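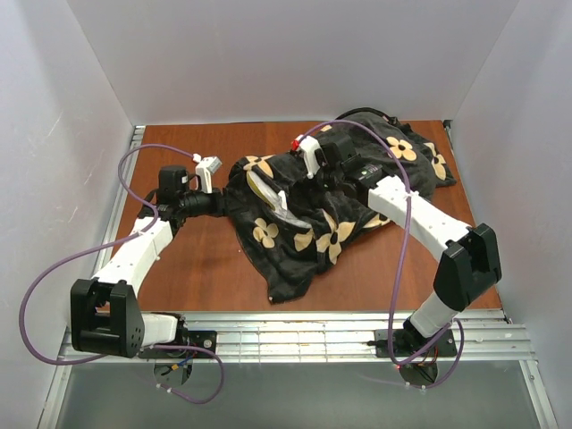 Figure 1. Black cloth with a tan flower pattern on a wood-grain work surface.

Washing Dark Printed Fabrics at Home: Does Cold Water Keep the Color In?

Textiles and Consumer Science, final project report

1. Introduction

Most people have owned something black that turned gray. Dark clothes and blankets lose color in the wash, and the dye that comes out can end up on lighter items in the same load. Care labels usually say to wash dark colors in cold water, but many households wash everything at one warm setting.

Our group wanted to test this advice with the kind of fabric people have at home. We chose three questions:

Does a dark printed fabric lose more dye in warm water than in cold water?
Does the type of detergent change the result?
Does soaking the fabric first in a salt or alum solution help, as many household tip pages claim?

The third question was added after we had started reading. Alum has a long history in dyeing, where it is used as a mordant. A mordant helps some dyes attach to the fiber. This works best with natural dyes on wool, cotton and silk. It is much less clear that it does anything for a finished store-bought fabric, and we wanted to see for ourselves.

2. Background

Dyes hold on to fibers in different ways. Reactive dyes, common on cotton, form a chemical bond with the fiber. Disperse dyes, used on polyester, go inside the fiber when it is heated at the factory. Direct dyes sit more loosely and wash out more easily. With any of these, a new item can carry extra dye that never attached, and this loose dye usually comes off in the first few washes.

Prints add another problem. A pattern can be printed on top of a base color, or the base color can be printed around the pattern. When the dark part bleeds, the light part picks up the color and the pattern looks dirty.

Rubbing also matters. In a washing machine the fabric rubs against itself and against the drum. On a pile fabric this wears down the tips of the fibers, so the surface looks lighter even when little dye has been lost. We did not fully understand this when we planned the project, and it affects how our results should be read.

3. Materials and Method

We bought two fabrics at a remnant store, both with a dark ground and a lighter print. Fabric A was a woven cotton. Fabric B was a polyester fleece. Each was cut into 24 squares. The edges were zigzag stitched to stop fraying.

The washing was done by hand in 800 ml glass jars with lids, because we could not use a machine for so many small samples. Each jar held one fabric square and one square of plain white cotton of the same size. The white square was there to pick up any loose dye. Each jar was shaken for 14 minutes, then the squares were rinsed once and laid flat to dry on a rack away from the window.

Cold washes were done at 20 degrees Celsius and warm washes with water from the hot tap mixed down to the temperature of a normal warm cycle. We used a liquid detergent for colors and a regular powder. The powder contained an oxygen bleach, which we noticed only when reading the box for this report.

For the pre-soak test, squares were left overnight in plain water, salt water or alum solution and then washed warm with the liquid detergent.

After drying, every white square was compared with a printed gray scale card under the same desk lamp. A score of 5 means no staining and a score of 1 means heavy staining. Three group members scored each square without knowing which jar it came from, and we used the middle score.

4. Results

Temperature. Fabric A stained the white cotton in both cold and warm water, but the warm squares scored lower in nearly every pair. The water in the warm jars was visibly gray by the end of the first wash. Fabric B left almost no stain at either temperature, and most of its white squares scored 5.

Detergent. With Fabric A, the white squares washed with powder looked cleaner than those washed with liquid. At first we took this to mean that the powder was gentler. The Fabric A squares themselves had faded more with the powder, so the bleach had probably removed dye from both pieces.

Pre-soak. Salt and plain water gave the same scores. The alum squares scored slightly better, but the difference was one step on the scale at most, and one alum jar leaked, so that result was left out. The alum squares also felt a little stiffer after drying.

Repeat washes. A few squares of Fabric A were washed again on later days. Staining dropped sharply after the second wash and was hard to see after the fourth.

5. Discussion

For the cotton, cold water did keep more color in. For the polyester fleece it made no difference we could measure. This fits with what we read about disperse dyes, which are released mainly at temperatures far above those of a home wash.

The overnight soak in salt is not worth doing on the basis of our test. Alum may have had a small effect on the cotton, but our samples were too few to say so with confidence.

The weakest part of the project is the scoring. Comparing by eye is not exact, and the scorers disagreed most in the middle of the scale, between 3 and 4. A color meter would have been better. Shaking a jar by hand is also not the same each time, and there is far less rubbing than in a machine. Our method therefore says something about dye loss and very little about surface wear.

We would also choose detergents more carefully. Two liquids, or two powders without bleach, would have made a fair comparison.

6. Advice for Home Use

Wash new dark cotton separately for the first three or four washes, in cold water. Turn printed items inside out. Check the detergent box for bleach before using it on dark colors. Dark polyester fleece can be washed warm if the care label allows it, but keep it away from rough items such as jeans with zippers.

7. Further Work

The same test could be repeated with red and navy fabrics, which are often said to bleed the most. We would also like to run a full-size load in a real machine and compare the fabric surface under a magnifier before and after.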